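Before the Purchase Order: Planning Equipment Spend for Door-Opening Robots

Speaker notes, January
Prepared by Henrike Görtz, Capital Planning, Brastville Facilities Authority

Filed under: Budgets & Procurement

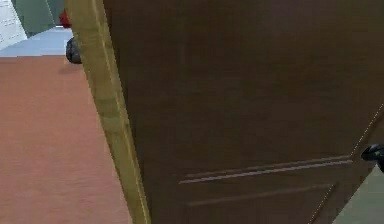
Opening remarks

Good morning, and thank you to the Brastville finance team for the invitation. My subject is the money side of our door program: what we propose to buy, in what order, and what we intend to leave out of the first year entirely.

The program concerns interior doors. Our buildings have a great many of them, most are hinged, and most are closed at night, when a delivery robot would be of greatest use to us. An arm and gripper that can open a door is a different class of purchase from a cart that waits for someone to open it. I ask the audience to keep the two separate when reading the budget sheet.

The opening slide is a rendered view from simulation, with a black gripper at the side of a dark brown paneled door. Work of this kind is where the first portion of the budget goes.

(Pause. Ask whether everyone has the printed budget sheet.)

1. What we are asking for

The request has two stages. Stage one covers simulation: workstations, software licenses and staff time to build models of our own doors. Stage two covers one arm, one mobile base, two grippers and the site work needed to run them in a single corridor.

Stage one does not commit the Authority to stage two. The two are separate lines with separate approvals, and the second cannot be released until the review described in section 4 has taken place.

Our survey recorded 173 interior doors in the two buildings under consideration. They fall into 17 types when sorted by handle, width, swing and closer. We propose to model all 17 types before any hardware is ordered. The list is in the appendix, and I would be glad to receive corrections from anyone who works in the east building, where several handles were replaced after the survey.

2. Why simulation is budgeted first

The argument is chiefly about the order in which mistakes are paid for. In a simulated room, a failed grasp costs a restart. In a corridor, it may cost a gripper finger, a door finish or an afternoon with the insurer.

There is also a question of specification. Last year we came close to ordering an arm on the basis of payload alone. Bouchra Bouzid, who leads our engineering group, pointed out that reach and base position would decide whether the arm could follow a wide door through its full swing. The order was withdrawn. A few weeks of modeling would have raised the point earlier and at lower cost.

I would caution against treating simulation as free. Licenses renew annually. Models need to be maintained as buildings change. Friction, door closers and worn latches are difficult to represent well, and the engineering group has asked for 240 hours of staff time in the first year. I consider that figure sound, and I ask that it not be trimmed to make the hardware line look more comfortable.

(If asked about contractors: we obtained one outside quotation for the modeling work. It was higher than the internal figure and did not include updates.)

3. Suppliers

We have spoken with three firms. Orkanik offers the arm and base as one package, with a single service contract. Famska sells the arm only, at a lower price, and leaves integration to the buyer. Kobori supplies grippers and replacement fingers and will work with either.

We have not selected a supplier. The comparison should be made on the cost of ownership over the full service period, with the following items stated in writing by each firm:

- purchase price, including controller and cables
- price and delivery time for replacement fingers
- annual service charge, and what it excludes
- training days included
- file formats supplied for the simulation model of the arm
- terms for return or buy-back

The fifth item is easily overlooked. If a supplier cannot provide an accurate model of its own arm, our staff must build one, and the 240 hours will not be enough.

4. The review point

At the end of stage one, the engineering group will report on each door type. The report will say which types appear workable, which would need a change of handle or closer, and which should be left alone. Finance will then receive a revised stage two figure.

For planning purposes, we need 77 of the 173 doors to fall within workable types. Below that number, the routes do not connect, and the equipment would spend much of its time waiting at a door it could not open. In that case I will recommend that stage two be postponed and that powered openers be priced instead – they are unexciting, but we already know how to maintain them.

5. Costs that tend to be left out

Please turn to the second page of the sheet. The lines in the lower half were missing from our first draft: floor repair at two thresholds, charging outlets, network coverage in the stairwell lobby, storage, liability cover, and repainting. Together they are not small. Fire doors are excluded from the program and will remain so.

Questions are welcome now, or in writing to my office before the March meeting.

Reader comments

T. Alder: Were the closers measured for force during the survey, or only recorded as present? It would change our numbers considerably.

Henrike Görtz: Recorded as present only. Force measurements are planned under stage one.

facilities_west: We left spare fingers out of our first budget and regretted it by spring. Please keep that line.

M. Corrigan: The appendix link opens the old door list.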